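Restgate Housing Retrofit, Phase 2
Progress report to the Tsakiris Fund
Reporting period ending July

1. Status

Draft sealing is complete in 126 of the 287 apartments covered by the grant. Work in the north block finished on schedule. The south block started late because the lift was out of service and materials had to be carried up by the stairs.

Spending is within the approved budget. No transfer between budget lines is requested.

2. Work completed

Sealing covers window perimeters, balcony door thresholds, and pipe entries under kitchen sinks. Existing curtains and rails stay in place unless a tenant asks for them to be taken down.
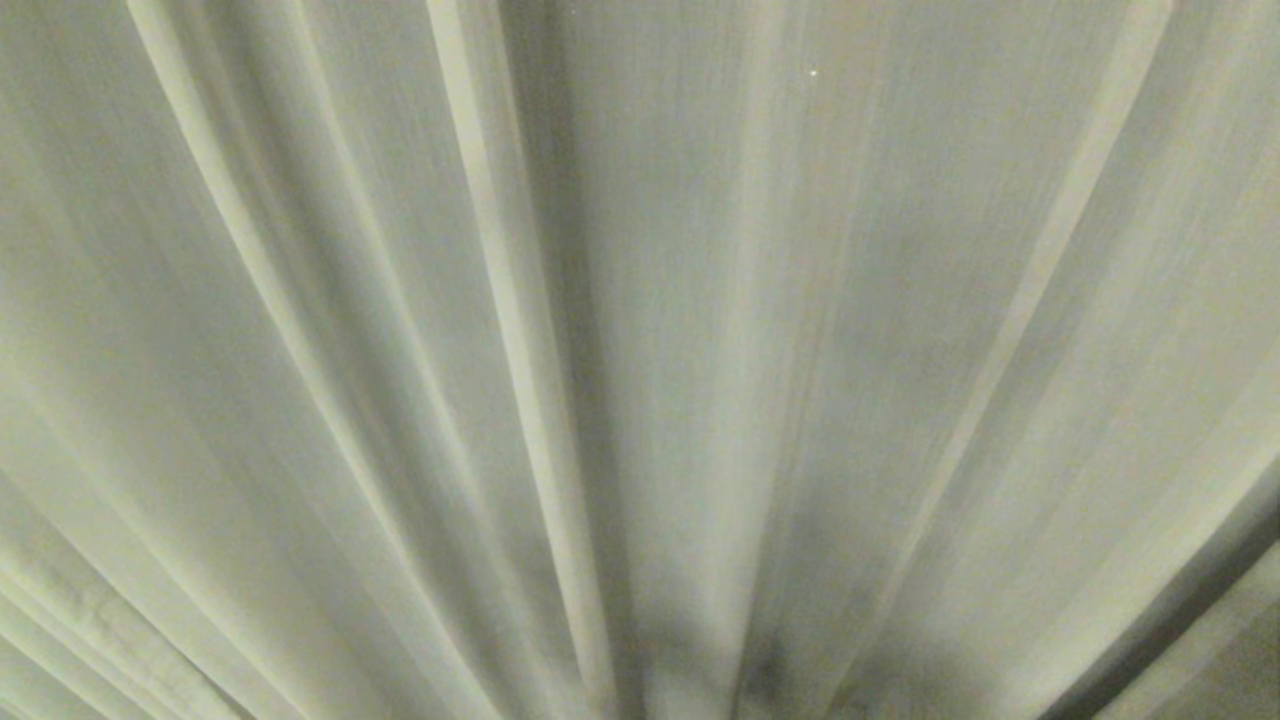 Cetero supplied the threshold strips in two deliveries. The second contained the wrong profile for the older doors and was exchanged at the supplier's cost. Replacement stock is now on site.

3. Measurements

Nultivex carries out air leakage tests before and after sealing in a sample of apartments on each floor. Tests are run with interior doors open and kitchen vents taped. Results for the north block are being checked and will be sent as a separate table.

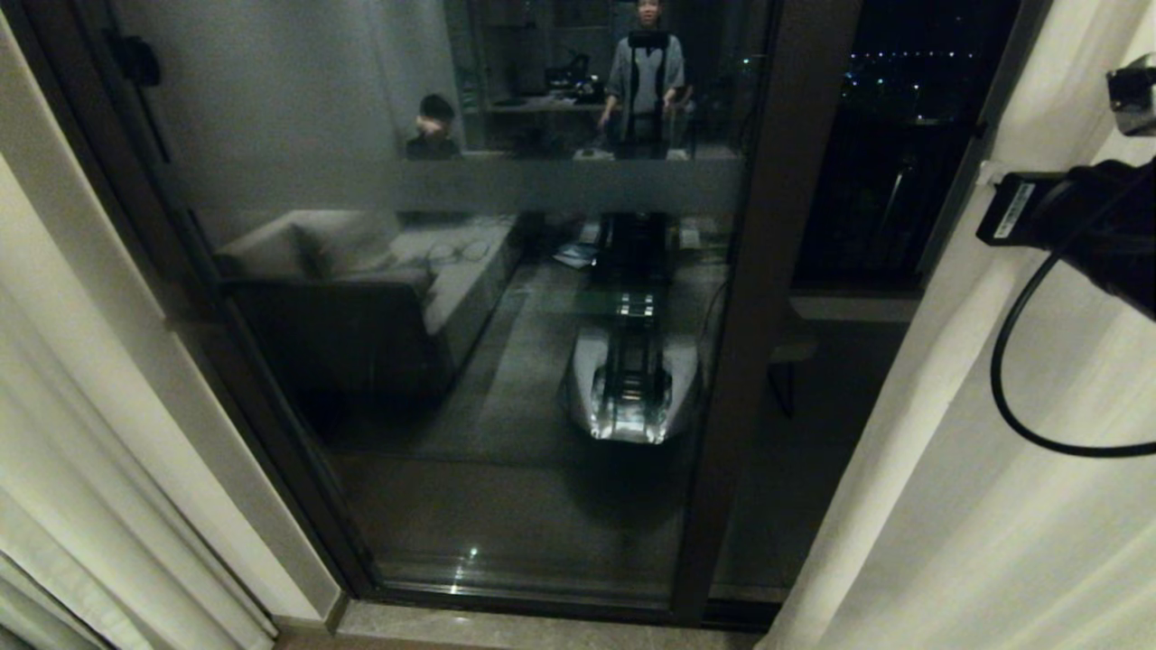
Humidity loggers have been placed in the sampled bedrooms. Readings will continue through the heating season so that any rise in condensation can be compared with the leakage results.

4. Open items

Access remains the main cause of delay. A second notice has gone to tenants who did not reply to the first, and evening appointments are now offered until 8 p.m.

The south block paint store must be cleared before pipe sealing can begin on the ground floor. The building manager has agreed to this.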